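片付けられない人間が片付けを教える

大学のロボットサークルに入って二年目、なぜか私が「片付け班」の班長をやっている。実家の母に報告したら、電話の向こうで五秒ほど沈黙があった。娘の部屋の床を最後に見たのがいつだったか、思い出そうとしていたのだと思う。

サークルの名前はAksideという。由来は誰も知らない。先代の部長だったオウズハンさん(Oğuzhan Işık、今は就職してまともな時間に寝ている)に聞いたら「先々代に聞いて」と言われた。そういうサークルである。

今年の課題は、散らかった小物を箱に入れる動作をロボットに覚えさせること。そのために、まず人間が手持ちのグリッパーで同じ作業を何度もやって、動きとカメラの映像を記録する。目標は7月の発表会までに1,000回。最初の打ち合わせで副班長のベリルが「1,000回って、一人でやったら何日?」と言い、全員が黙って机の木目を見た。結局、班員が順番に自宅へ持ち帰ることになった。机の上より生活感のあるところで録ったほうが学習にはいい、というのが顧問のスラチェット先生の意見で、部室を空けてほしかっただけではないかというのが私の意見である。

持ち帰ってわかったのは、自分の指がいかに優秀だったかということだ。普段なら何も考えずにつまむものが、指二本の道具だと急に難物になる。ボールは逃げる。紙の箱は力を入れると角がへこみそうで怖い。ヘアクリップに至っては、つかむために作られたものをつかむという禅問答のような作業で、私は一晩で三回、クリップに向かって敬語を使った。

置き場所も考えた。床は硬くて、落とすたびに音がする。夜の十一時にボールを落とし続けて近所から苦情が来たら、なんと説明すればいいのか。というわけでベッドの上である。緑の収納ケースを置いて、その手前に小物をまとめて出す。ぶどうのおもちゃ、綿棒、コップ、ボール。どれも軽いし、シーツなら落ちても静かだ。おまけに格子柄なので、次の回に箱を戻す位置の目安になる。模様で選んだわけではないが、発表会では模様で選んだと言うつもりだ。

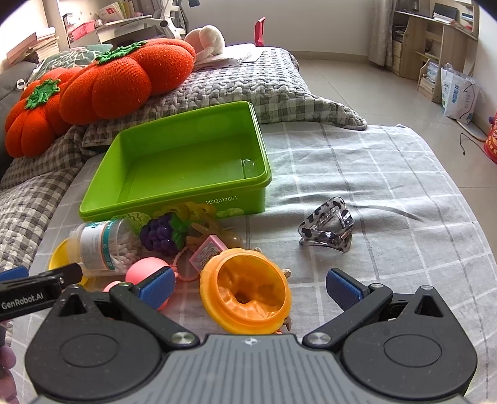 問題は、一回終わるごとに箱から全部出して、また散らかさないといけないことだ。片付けるために散らかす。散らかしたものを片付ける。これを夜中に延々とやっていると、だんだん自分が何の専門家なのかわからなくなってくる。しかも「自然に散らかす」のが難しい。意識して置くと、どうしても店の陳列のようになる。シナンには「先輩の散らかし方、几帳面ですね」と言われた。生まれて初めて言われた言葉なので、メモしておいた。

班の中で散らかすのが一番うまいのはアイテンである。袋から一気にざっと出して、手で一回だけ混ぜる。以上。理由を聞いたら「うちはいつもこうだから」とのことで、妹のベリルが横で深くうなずいていた。姉妹の歴史がうかがえる。

やり直しになる理由はだいたい決まっている。録画を始める前に動かしてしまう。指の先に自分の袖がかぶる。つかんだまま電話に出る(これは私)。記録は表計算ソフトにつけていて、成功、失敗、保留の3種類しか欄がない。最初は備考欄もあったのだが、シナンが備考に夕飯の内容を書き始めたので廃止された。カレーの日が多かった。

数字の話をすると、先月の終わりで使える記録は598回になった。残りを考えると胃が痛いが、ゼロから見れば立派なものだ。一日に最大80回録った日もあって、翌朝は歯ブラシを親指と人差し指だけで持っていた。体が先に学習してしまっている。ロボットにもこのくらいの素直さを期待したい。

そのロボットのほうだが、部室に置いてあるアームには部員が勝手にZelanoという名前をつけている。途中までの記録で一度試したところ、コップの真上まで行って、そこで止まった。一分待ったが動かない。ベリルは「考えてる」と言い、シナンは「諦めてる」と言い、スラチェット先生は「配線を見なさい」と言った。配線だった。

つなぎ直してからの二回目は、ちゃんとコップをつかんで箱の縁まで運び、箱の外に置いた。隣に、とても丁寧に。私の部屋の片付け方とまったく同じで、他人とは思えなかった。学習元が私なのだから当然といえば当然である。箱に入れる直前の動きが班員ごとにばらばらなのが良くないのではないか、という話になり、次からは縁の上で一度止めてから放すことに決めた。いいアイデアだと思う。もう少し早く、できれば598回より前に思いつきたかった。

今週は持ち帰りの当番がアイテンに移る。小物も一式渡すはずだったのに、綿棒だけは家で普通に使うので返してもらえないかと今朝連絡したら、「自分で買ってください」と返ってきた。帰りに薬局に寄る。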